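Week 9 notes: learning to sort from demonstrations, part two

Last updated 17 Jun 2022

I promised to write up what I said about clutter, because I ran through it far too fast (sorry!) and half of you were still copying the loss function off the board.

1. Where we left off

Behavior cloning is the plain version: you record a person driving the arm through the task, you save what the camera saw and what the arm did, and you train a network to copy the second from the first. Our policy, Ralta, is just that with one change — it predicts a short chunk of moves at a time and then looks again. The training set is 934 demonstrations, all on artificial flowers.

2. Why flowers

Blocks are too easy. A block looks the same from most sides and you can grab it nearly anywhere. A stem is thin, the bloom is wide and soft, and two stems lying side by side can overlap at the heads. So the policy has to choose a grasp point, and that choice depends on what's lying next to the thing you want. Stray leaves make it harder still, as they share a color with the stems.

3. What we compared

Sikton is the baseline. Same network, same data, but every demonstration was recorded on a clean table with only the flowers on it. For Ralta we threw loose leaves around before each demonstration and moved them every time. Both were then tested with leaves on the table. Sikton kept reaching for sprigs. Ralta did it far less often, though it still gets muddled when a leaf lies right against a stem, and I don't have a good story for that yet. Rui Paiva thinks it's the camera height. I think it's the chunk length, and we have a small bet going.

4. Before next class

Read the Visser handout, sections 2 and 4, and sketch how you'd label a failed grasp. Then look over the table below and mark where you would close the fingers on each of the three roses and on the blue hydrangea, and which leaves you'd expect to fool a policy trained the Sikton way.

Comments

Kobe Dierckx: Are the leaf positions random or did a person pick them?

Ileana Ghiță: Kobe, a person, I asked after class. I'd still like to see a version where a program picks them.

Anneliese Schwerdtfeger: Could you post the slide with the chunk length plot? Mine printed all black.

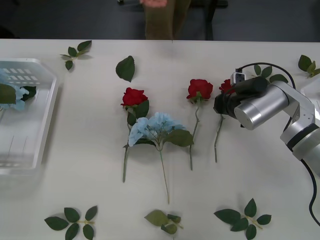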